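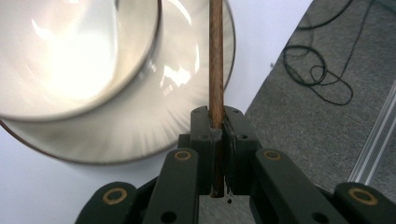 Kitchen and Serving Area Inspection: Checklist with Comments
Prumholm Guest House, ground floor
Round: April
Form maintained by Warrier Property Safety

Marks used on this form: OK = meets the standard. C = corrected during the visit. F = follow-up required. N/A = does not apply at this site.

Scope: main kitchen, dry store, dishwashing room, breakfast room and the corridor to the rear exit. Guest bedrooms and the boiler room are on separate forms. The visit began at 6:30 a.m. so that breakfast service could be observed from setup to clearing.

1. Cups, plates and glassware

1.1 Cups and saucers free of chips, cracks and crazing: OK
Comment: White ceramic tea service checked at the rim, handle joint and foot. Staff are reminded to check rims under the task light, as glare from glazed surfaces hides hairline cracks when viewed straight on. Tilt the piece and run a clean cloth along the edge. A snag in the cloth is grounds for removal.

1.2 Damaged pieces removed from service: C
Comment: Two side plates with chipped edges were found in the clean stack. Both were discarded in the rigid breakage bin. Chipped pieces are not to be kept for staff use.

1.3 Stack height on open shelves: F
Comment: Dinner plates on the upper shelf exceed the limit of 10 per stack. Move the excess to the lower cabinet. The shelf itself is level and the brackets are tight.

1.4 Breakage bin labeled, rigid and lidded: OK

2. Floors and walkways

2.1 Floor surface sound, no lifted edges: F
Comment: The vinyl at the threshold between the kitchen and the dishwashing room has lifted on the hinge side of the door. It has been taped, and the tape is worn through. Tape is not accepted as a permanent repair. Re-bond the vinyl or fit a threshold strip with countersunk screws.

2.2 Spills cleaned promptly, wet floor signs on hand: OK
Comment: Signs are stored behind the dry store door. One spill was observed during service and was handled correctly.

2.3 Walkways clear to full width: C
Comment: A linen cart was parked in the corridor to the rear exit. Moved during the visit. This item was also marked C at the previous round. If found again it will be marked F, and a marked parking bay will be required.

2.4 Mats flat and non-slip: OK

2.5 Lighting over steps and changes in level: OK
Comment: The lamp over the rear step was replaced after the last round. The sensor responds from both directions.

3. Hot water and hot surfaces

3.1 Beverage boiler fixed, level and descaled: OK
Comment: Rison countertop unit. The descaling log is signed and current. Drip tray seated properly.

3.2 Beverage boiler tap closes fully: F
Comment: The tap drips after use. The seal should be replaced. Until this is done, keep the drip tray emptied and do not place cups under the tap between orders.

3.3 Scald warning visible at the boiler: OK

3.4 Hand sink water temperature controlled: OK
Comment: Mixing valve tested at both hand sinks. No adjustment needed.

3.5 Dry oven cloths or gloves available at each oven: C
Comment: One glove had a burn hole in the palm and was discarded. A replacement pair was taken from stock. The stock is now down to one pair and should be reordered.

3.6 Pan handles turned in from the front edge of the range: OK

4. Electrical

4.1 Cords and plugs undamaged: F
Comment: The outer jacket of the toaster cord has pulled out of the strain relief at the plug. The toaster was taken out of service and tagged. It may return after the cord is replaced by a qualified person. Do not cut back the cord and refit the plug, as the remaining length will not reach the outlet without strain.

4.2 Ground-fault protection tested at wet locations: OK
Comment: Test button operated at each outlet. All tripped and reset.

4.3 No extension cords in permanent use: OK

4.4 Electrical panel accessible and labeled: C
Comment: Flour sacks were stacked against the panel door. Moved to the pallet in the dry store. The circuit labels are legible, but the one for the extractor fan is handwritten in pencil. Replace with a printed label when convenient.

5. Fire safety

5.1 Extinguishers mounted, charged and tagged: OK

5.2 Fire blanket within reach of the range: OK
Comment: The pull tabs hang free. Do not hang utensils from the same hook.

5.3 Extractor filters clean: F
Comment: Filters have a visible film of grease on the upstream face. They are on a monthly cleaning schedule, but the log shows the last cleaning was missed. Clean before the next frying session and record it.

5.4 Rear exit opens without a key: OK
Comment: Push bar tested from inside. The door opens fully and the latch re-engages without assistance.

5.5 Fire door to the breakfast room closes on its own: F
Comment: The closer stops short and leaves a gap at the latch. Roughly 80 percent of the travel is normal, after which the door slows and stalls. Adjust the latching speed first. If this has no effect, check whether the door is binding on the new carpet.

6. Dry store and chemicals

6.1 Cleaning products stored apart from food: OK
Comment: Prollow products are kept in the locked cabinet in the dishwashing room. The key is held at reception.

6.2 Products in original or properly labeled containers: C
Comment: One spray bottle without a label. Contents could not be confirmed, so it was set aside for disposal through the supplier. Do not pour unidentified contents into the drain.

6.3 Safety data sheets available: OK
Comment: The binder has 21 sheets and matches the product list.

6.4 Heavy items stored between knee and shoulder height: OK

6.5 Step stool in good condition: OK
Comment: Rubber feet present. The locking bar engages.

7. First aid and records

7.1 First aid box complete and in date: F
Comment: Burn dressings are past the printed date. All other contents are acceptable.

7.2 Accident book available and in use: OK
Comment: Entries are legible. One entry, for a cut finger, does not state where it happened. Location should be filled in each time.

7.3 Staff training record current: OK

7.4 Guest allergy notices at the breakfast counter: N/A
Comment: Covered on the food hygiene form.

Follow-up deadlines

Before next service: 3.2 interim measures, 4.1 toaster to remain tagged out, 5.3 filters.
Within one week: 1.3, 2.1, 5.5, 7.1.
Within one month: 3.2 seal replacement, 4.4 printed label.

Enter completed work on the reverse of this form, with the item number and initials. Photographs are not needed for items marked C. Items 2.1 and 5.5 will be rechecked in person. Return the signed copy to Warrier and keep the duplicate in the kitchen office.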